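Home | Blog | Knitwear | About

Does folding a jumper into a square do anything?

My friend Adaeze swears by a folding method she got from a Dasley leaflet. It promises a wardrobe with more than 200 items in it and no creases. I own 13 jumpers, so I'm hardly the target, but I gave it a go in September.

Step one is to lay the thing flat, front up, and smooth it from the neck down. Fine. Step two, sleeves in, is where I start to doubt.

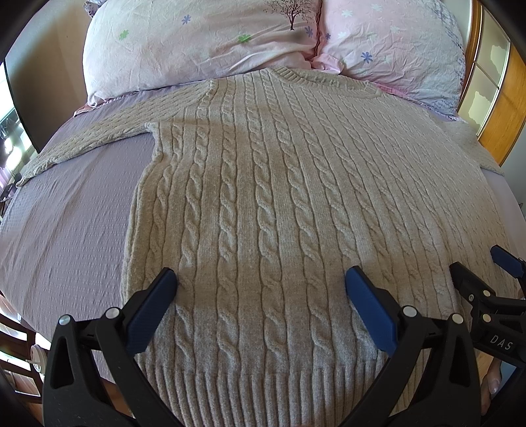
The grey cable knit on the bed, one sleeve folded back, one to go.

Cables are thick. Fold them three times and you have a cushion. The leaflet's jumper was thin and plain, which I'd call cheating. Mine took up half a drawer and sprang open when I let go.

Adaeze says I'm not pressing the air out. Maybe. I've gone back to folding in half and putting it on the shelf, and I can't see what I'm missing.

323 shares | 13 comments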